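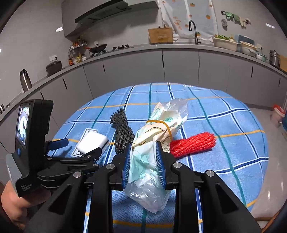

Round table, blue plaid cloth

Jililach Tablecloth, Round

Woven in cotton by Bralness, with a hem of 2 cm. Wash at low heat and dry it flat. Order before 9 on Tuesday and we send it the same day.
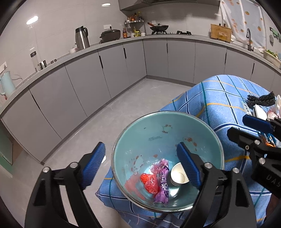
The Jililach cloth keeps its shape well after many washes, and the color stays even. The checks are blue, so a teal-blue bowl of the kind standing on it goes nicely with them. For matching napkins, please write to Eglė Grīnberga.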